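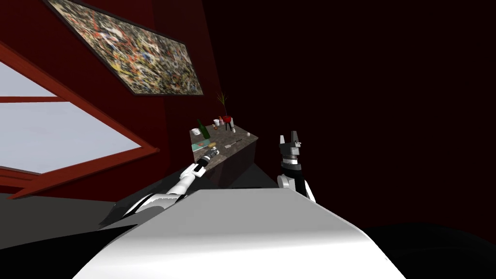 I've had more emails about the Lunde reunion than about anything else I've written this year, so let's get into it! If you somehow missed it, Birger Fjeld walked off the couch with the cameras still rolling, and the second season of Brutport ended with 42 seconds of his castmates staring at an empty cushion. My sister watched it with me and hasn't stopped texting since. I had toast on a teal plate, very like the one by the corner of the counter up there, and I let it go stone cold because I couldn't look away long enough to pick it up.

What set him off was the boat trip, obviously. The host asked why he'd told the whole dock that his cousin only got cast because of him, and he said he'd been misquoted — on a show where we all watched him say it, twice, in the same jacket. Then came the unaired clip from the Cidano dinner, and that was that. Off with the microphone, out the side door.

I've always been a bit soft on Birger. He was the only one who brought soup when the Istar house flooded back in February, and he cried at the dog's birthday party (I did too, I'm not made of stone). But you can't spend 3 episodes calling yourself the honest one and then leave when somebody presses play. I've gone right off him, and my sister, who never liked him in the first place, is being unbearable about it.

His apology went up on 10/1/20 and I've read it more times than I'd like to admit. It runs to more than 50 lines and the word sorry doesn't turn up until near the end, after a long bit about his favourite childhood lake. His cousin answered with a single wave emoji. I laughed so hard I woke the baby.

No word yet on whether either of them is coming back for another season. My guess is she signs and he holds out for more money, then turns up halfway through in a new hat. Write in and tell me whose side you're on, and if you're team Birger, please explain the lake to me.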